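Feltex wants $4000 for its hand-held gripper kit, plus $300 a year for support, and says Brorero, the software inside, turns your demonstrations into robot skills. Maybe. I gave it 9 days. Recording is easy. Getting a robot to repeat any of it is your problem, and the manual spends one page on that. Tostolis sells a plainer kit for $1305. I'd ask for a trial before signing anything.

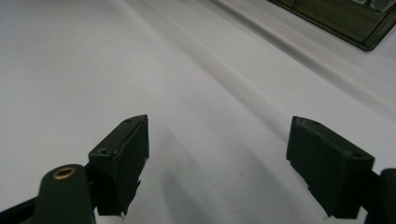
Open jaws over a white surface, with rough lower edges on both green fingers.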